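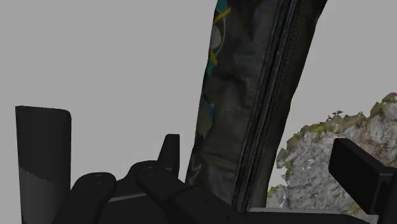
Zipped case and mossy rock in the simulator, gripper in close.

If you're gathering practice grabs for a learning arm, mix your shapes! I do soft things and lumpy things in the same session – a floppy case one minute, a rock the next – and swap them over after five goes. Save the fumbles as well, in their own folder, and write down which is which straight away (I never remember by teatime). Araceli likes a plain grey background to start with, and I've come round to it. Two short sessions a day is plenty for me.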